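NOTA DE PRENSA
Para difusión inmediata

Prarard abre en marzo su escuela de bebidas sin alcohol para trabajadores de la hostelería

La asociación Prarard anuncia la apertura de su primer curso de bebidas sin alcohol, dirigido a camareros y cocineros que ya trabajan en bares, hoteles y restaurantes. El curso empieza en marzo, dura 11 semanas y ofrece 35 plazas. Hasta el momento se han recibido 61 solicitudes.

El programa fue preparado por Rania Tarawneh, directora de formación de la asociación, junto con el barman Thijs Visser. Los alumnos estudiarán los cítricos, los jarabes, las infusiones frías y los fermentos suaves, y también el cálculo del precio de cada bebida, que es una materia donde muchos establecimientos pequeños tienen dificultades.

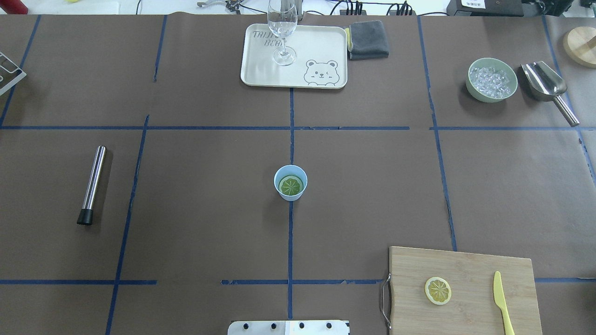
"En muchas cartas, la persona que no bebe alcohol encuentra solamente refrescos y agua", explica Tarawneh. "Queremos que reciba el mismo cuidado que los demás clientes, y para esto el personal necesita tiempo de aprendizaje."

Las clases serán por la mañana, de 9:30 a 12:30, para que los participantes puedan cumplir con su turno de tarde. Cada alumno deberá presentar al final una carta propia, con las recetas escritas y los costes calculados. Las dos mejores cartas se servirán durante un mes en el café Hasel, que colabora con la asociación desde su fundación.

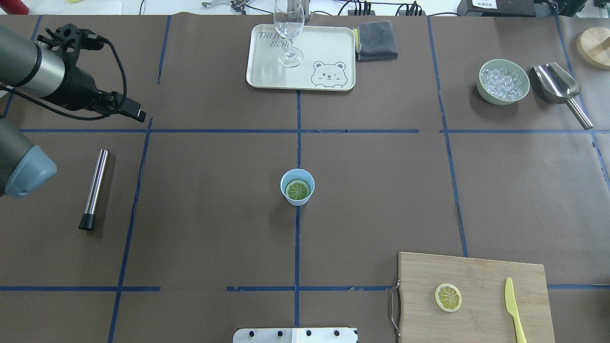 La inscripción es gratuita para personas en situación de desempleo. Para los demás participantes, la asociación ha previsto el pago en 2 plazos - el primero al confirmar la plaza y el segundo a mitad del curso. La selección se hará por entrevista, y no es necesario tener un título de hostelería.

Charoen Saengthong, responsable del café Hasel, impartirá el módulo sobre hierbas frescas y servicio en sala. La parte de higiene y conservación estará a cargo de Saulius Rebane.

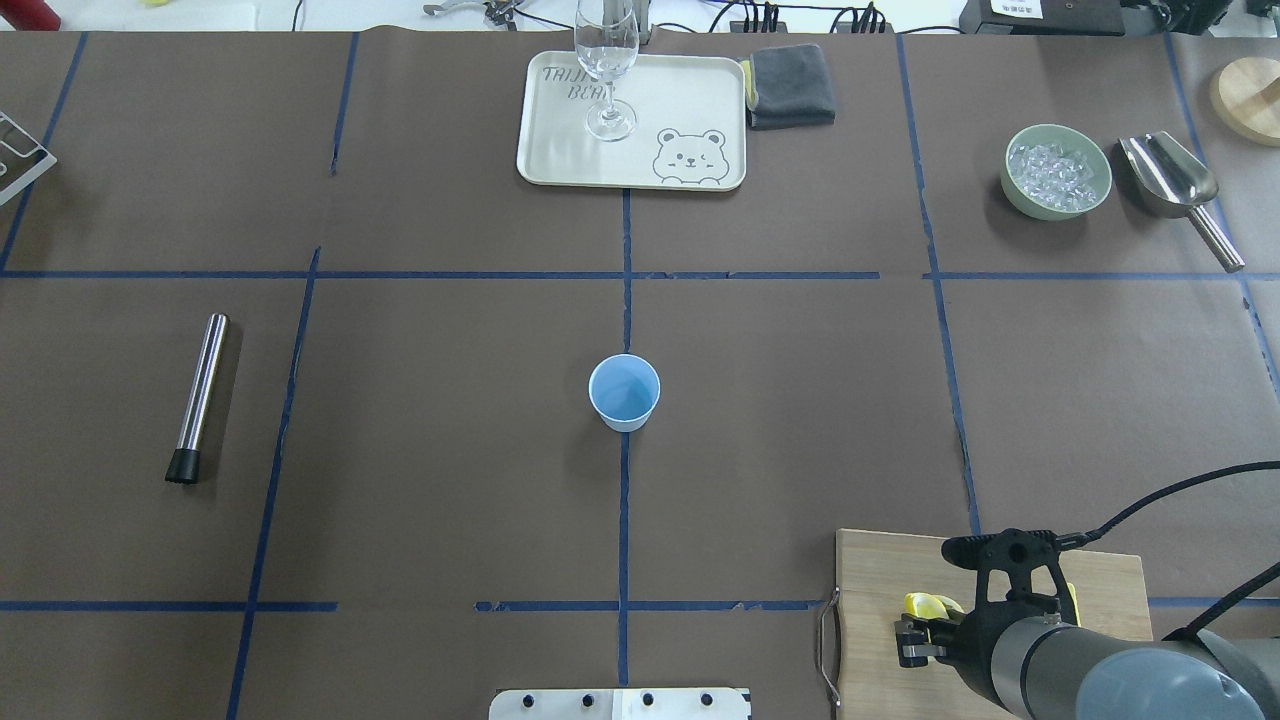 Vaso azul claro y mortero de coctelería de acero inoxidable.

Las personas interesadas pueden pedir el formulario en la secretaría de Prarard. El sábado anterior al inicio de las clases habrá una jornada de puertas abiertas, con entrada libre hasta completar el aforo.

Contacto para los medios: Nuwan Akanda, departamento de comunicación de Prarard.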